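About Plornivel

We write the rules for people who teach robots to handle ordinary things. It sounds a dry way to spend the week and we love it!

Plornivel began when Chibuzor Ogbonna, then a technician at Litness, was handed two sets of recordings of the same job and couldn't use them together. One group had closed the jaws fully between picks and the other hadn't. One had named its objects and the other had numbered them. Both had worked hard, and neither had written down how. Chibuzor wrote a seven-page guide over a wet June, passed it round, and people started sending it back with notes in the margins (very good notes, mostly).

That guide is now the Londenine Handling Code. It has 382 clauses, and we keep every one of them short enough to read aloud at the bench. It covers what goes on the table, how the hand-held grippers are checked, where cables may run, when an operator should take a break, and what to do with a recording that went wrong. Keep it and label it, please. Failed picks are some of the most useful material there is.
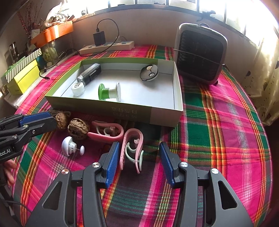 We're especially fond of Section 4, on household objects. Early drafts asked for plain surfaces and tidy blocks, and our members talked us out of it. Homes have patterned cloths, walnuts, chargers and small plastic clips, so the code now asks for a proper mixture of shapes and sizes, with nothing sharp and nothing that shows a person's name or address.

Every clause is tried out before it goes in. We work through it at our own tables, then a member group does the same without our help, and if the two groups read it differently we rewrite it. The rule on finger pads took 200 trial sessions and is two sentences long. We're still proud of it.

The code is free to read and copy. So far 1,094 comments have come in from readers, and each gets a written reply. Laitinen, our yearly open meeting, is where the disputed ones are settled, usually with a lot of tea.

If you run a bench of any size, come and argue with us about clause wording. New readers spot things we've stopped seeing.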